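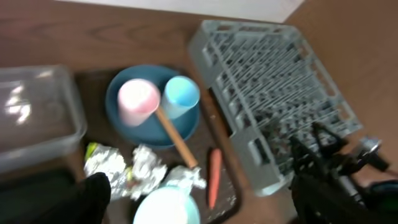 Findum open day, 9th September

I went along to the Findum open day last week, mostly because Nabila Hegazy had a spare ticket and I had the afternoon off. It was on the second floor of the old Malinowski building, which took me a while to find. The sign for the lift points the wrong way.

There were 19 of us in the group. We had a short talk first, with slides, about what Findum does and who pays for it. I didn't follow all of it. The part I had come for was the table-clearing demonstration, and that was next door.

The set-up is a pair of arms fixed at one side of a wooden table, with a tray, some crockery and a dish rack in front of them. The job is the sort of thing you do after tea without thinking. Cups and bowls are awkward for a gripper, we were told, as the rims are thin and the sides slope. The arms move more slowly than I had imagined, and they are quieter too. I could hear the man next to me unwrapping a mint.

Nabila asked how many practice runs they had done and the answer was 744, all since July. She wrote that down. Someone else asked whether it could manage a full sink, and was told no, not yet.

You stand behind a rope and each turn lasts five minutes, so get near the front if you can. I was at the back for the first one and saw mainly shoulders. For the second I had a good view of both arms over the table, the plate with the pink cup on it and the carrot on the black chopping board. 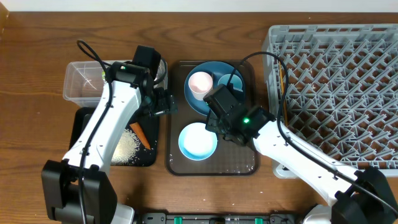
Getting there and what it costs

It's free, but you need to book. The number 5 bus stops outside, and there is parking behind the Allham warehouse if you don't mind a walk - the path is muddy after rain. Tea and biscuits were laid on downstairs.

The other demonstration was by Drirus, who make sorting machines for parcels. We only caught the end of it, so I can't say much. Nabila wants to go back for that one and I'll probably go with her.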